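Ticket: CPU dropped or tilted in grip during swap cycle, cell 2
Opened by: Aisyah Ismail, Planholm refurb line
Assigned to: Darmawan Pangaribuan
Opened: January 26, 2020
Status: open (was closed by Goh support, reopened by me)

Aisyah:
Reopening this. The reply from Goh was "re-teach the pick pose and monitor", which is what we were told in July for a different fault, and I don't accept it as a diagnosis. The arm is meant to take the processor from the cradle on the grey fixture, carry it to the open tower on the slatted table and set it down in the socket. On seven cycles out of 107 it came away from the cradle with the chip rotated in the fingers. Two of those ended in a fall. Nothing in the log flags any of it. As far as the controller is concerned, every one of those grips was good.

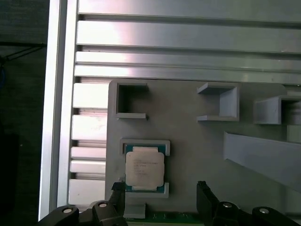 I've heard the theory that the pick pose has drifted. If it had, I'd expect every pick to be off by much the same amount, and they aren't. You get a long run of clean ones and then a bad one. Re-teaching would make us feel better for an afternoon.

What I did before reopening:
Power cycled the arm and the gripper controller. No change.
Checked the fixture bolts with a hex key. All snug.
Wiped the finger pads with isopropyl. No change over the next 40 cycles, with two more rotated picks in there (these are included in the seven).
Swapped the Brustavau pads for the spare set. Too few cycles on those to say anything, and I'm not going to pretend otherwise.

Darmawan:
Thanks. I'd also leave the pose alone for now. Please send me the close force setting and whether the fingers close before or after the arm has stopped moving. The Fevitholm script had a blend radius on the approach at one point, and somebody may have put it back.

Aisyah:
Force is set to 55 in the script, whatever unit Goh thinks that is. The manual says percent on one page and newtons on another. The approach does have a blend on it. I don't know who added it and there's no comment in the file.

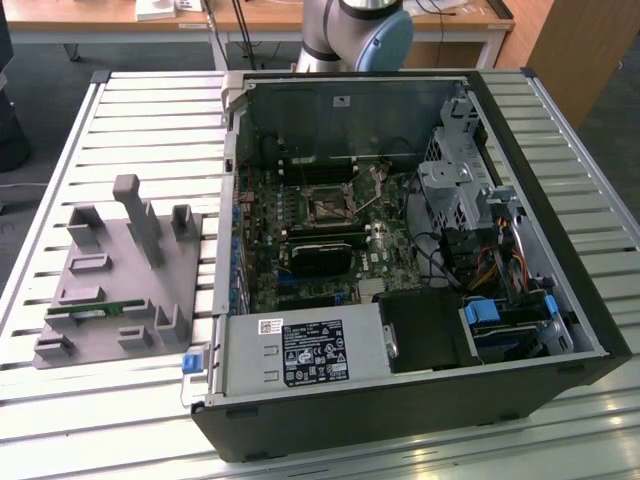

Darmawan:
So the close command can go out while the wrist is still settling. That would fit with an intermittent fault. One finger touches the edge of the chip early, the chip rides up on the cradle lip on that side, and the other finger clamps it lower down. The controller only looks at finger width and motor current, and a tilted processor can satisfy both. I wouldn't trust the "grip OK" bit for anything until this is sorted.

Try this in order, one change at a time:
1. Set the blend radius on the final approach to zero.
2. Add a half-second dwell before the close.
3. Leave the force where it is. If you change that too, we won't know which one did it.
4. Stop the program after the lift and have a person look at the chip before it travels to the tower. Annoying, but a bent socket pin is worse.

Aisyah:
Steps 1, 2 and 4 are in. Step 4 is a proper program stop with operator confirm. I'm not counting on anyone's reflexes with the e-stop. I've also told the floor that no one reaches in to straighten a chip while the arm is live. It had started to become a habit on the late shift and I'm not happy about it.

I'll say now that I'm not convinced by the dwell. It could just hide a worn linkage in the gripper, and we'd be back here in a few months with the same fault and a slower cycle.
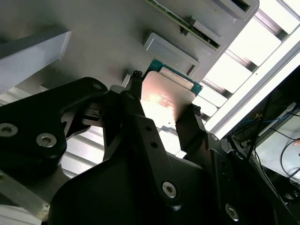
Can we keep running customer units through the cell while this is open?
Only scrap boards and scrap processors for now. Customer units go back to the manual bench until the cell has done a full run of 107 with no rotated picks and the operator stop still in place.

Darmawan:
Fair point on the linkage. With power isolated and locked out, put a finger gauge on each side and check the play by hand. If left and right differ, send me both readings and I'll raise it with Goh as hardware. Their first answer will be to re-teach the pose. Attach this thread.

Aisyah:
Will do after the scrap run. Leaving the ticket open, and please don't let the system auto-close it this time.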